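Zostari two-arm tabletop kit, reviewed after 65 hours of table setting
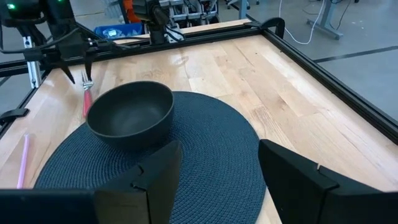 By Muthoni Makori
Posted 5 August 2026 | Reviews

Zostari sells its two-arm kit to small labs and workshops that want to try household chores on a bench. We bought ours in March and have put 65 hours on it, nearly all of them setting and clearing a single place: woven mat, black bowl, fork, straw.

Assembly took two people a day and a half. The printed guide is good up to the cabling, then it skips a page's worth of steps. Tzu-hsuan Kwok did our wiring and ended up working from the Nuvell forum, where another owner had posted a full list of connections. Zostari support answered my email in two days and sent the same list.

The bowl is the easy part. Its wide rim gives the fingers plenty to hold, and the right arm picked it up and put it down on the mat without trouble from the first afternoon. The fork is harder. It lies flat on the wood, and the fingers have to come down close to the table to get under the handle. Out of 500 tries with the stock settings, we got 331 clean picks. Lowering the approach speed helped, but I didn't keep a proper count after that.

The straw is still a problem. It rolls when touched, and the stock finger pads are too hard to hold it without flattening it. Kun makes a softer set that fits the same screws. We have a pair on order.

Wrist cameras are included, one per arm. The view is wide enough to show both fingers and most of a place setting, though the fingers hide whatever is right below them – a real nuisance with small items.

Noise is low. The software crashed 6 times, always while saving a long session, and each time we lost only the last run.

I also tried the Trerano kit last year. It costs less and goes together faster, but you get one arm. If you only need to move bowls and cups, buy that one. For two-handed work I would pick the Zostari again, and order the soft pads with it.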